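My coworker has two arms and no opinions

May 2021

I have worked in returns at Brikthorpe for 9 years, which in returns years makes me a piece of the building. People send things back, I open them, I find out what's really inside, I close them again. It isn't glamorous. I once got a toaster with the toast still in it, and that remains the high point of my career.

In March we got the arms. They came through an outfit called Duvorden, with a slide deck, a tray of pastries and a man who kept saying "augment." My department is six people and we ate the pastries very slowly while he explained that none of us was being replaced. I hadn't been worried until he brought it up.

So what does an augmented returns department look like? For me, it looks like parcels. The arms need to learn parcels, and not the nice square ones from the deck but the kind real customers send, with wrinkled paper and tape that wanders off course halfway across. My favorite so far is a big one done up in brown wood-grain paper, knots and all, as if somebody had tried to mail a plank to a person who'd asked for a box. 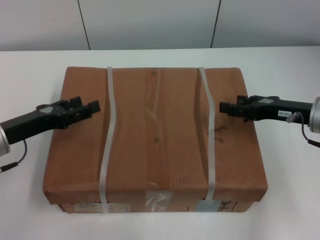 What I do now

My old job was opening boxes. My new job is putting a box on a white table, stepping back, and deciding whether what happens next counts. I have a form for it. The form has 8 columns, and one of them is headed "Quality of approach," which I fill in the way I imagine figure skating judges do. A clean lift gets a high mark. A long hover over the tape followed by nothing at all gets a lower one, though I have a lot of sympathy for it. I've done the same thing with my own mail.

The target is 120 parcels a shift. On a good day, by hand, I used to do more than that and still have time to complain. The arms are not there yet, and the target has an asterisk next to it that leads to a footnote that leads to another meeting.

What I hadn't expected is how tired I'd be. Opening boxes wears out your wrists. Watching boxes get opened wears out some other part of you, probably the part that wants to reach over and just do it. Ruairi Buchanan, who has the station next to mine, solved this by keeping both hands in his pockets all day. He says it's discipline. I've seen him take them out twice to catch something.

The room, at least, is a big improvement. Old returns was in the basement with one window that looked at a wall. Now there's wood-look flooring, plants along the back, and round lights in a black ceiling that make it feel a bit like a restaurant where you can't get served. Brophy from facilities asked if we liked it and I said yes before I remembered I was supposed to be resisting change.
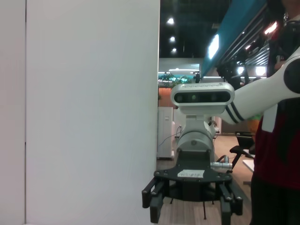
There's also the matter of money, which the deck handled in one line. We got a raise of $244 a month for "technical duties," and I won't pretend I sent it back, even though sending things back is my field. Two people moved over to customer phones and one of them likes it. The other one eats lunch with us and doesn't talk about it.

I do miss the opening. There was a small moment with every parcel when you didn't know yet, and I had about a second of suspense, all day long, for years. Now I find out from a screen what was in there, after the arms have had the suspense.

Next month Tovden, our other site, gets its own pair, and I've been asked to go over and train the people there. I'm told there will be pastries. I plan to say "augment" exactly once and see who looks up.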